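Course handout, Unit 4: Reaching Into a Drawer

Tanasarn Shared Workshop, Evening Course in Home Robotics

This unit covers the programming of a single arm to work inside an open desk drawer. Participants are expected to have finished the mounting and wiring exercises and to bring their own control notes. The practice object is a bag of potato chips. Items set aside for testing are marked with a handwritten note on the desk and are not to be eaten.

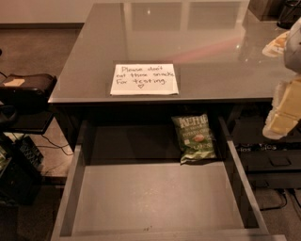 Must the drawer be fully open before the arm enters it?

For this course, it must. A partly open drawer leaves too little room for the wrist to turn, and the motion plan in the course files assumes the full opening.

## 4.1 Approach

The arm enters from the side of the desk and comes down over the drawer wall before moving toward the bag. Set the approach in two stages: a travel move that ends above the wall, and a slow move that ends at the contact point. The slow move should take 1000 milliseconds or longer.

A bag has no fixed shape. Contact at a lower corner tends to tilt it, while contact near the middle tends to crush it. Both are acceptable in the first trials, provided that the result is written down.

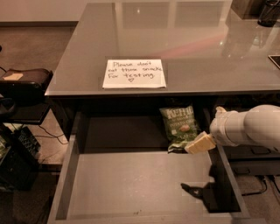

Closing speed is set separately from arm speed. Begin with the lowest value in the Pesero control file and raise it one step at a time. If the fingers slip, return to the previous step and change the wrist angle before trying again.

## 4.2 Lighting and shadow

A glossy desktop reflects the room lights, and the arm throws its own shadow onto the drawer floor. Participants who use color thresholds to find the bag should record a view with the arm parked and another with the arm in the drawer — the two may need different settings.

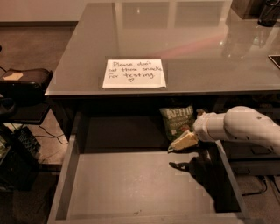
*Prepared by Nattawut Sangkhawat and Uthai Sitthichai*

## 4.3 Work to be submitted

Each pair submits a trial log and the final control file before Unit 5. The log should state the starting position of the bag, the wrist angle, the closing speed, and the outcome. Failed trials are to be included. Pairs working on the Sunilar arm should note the firmware version on the first page.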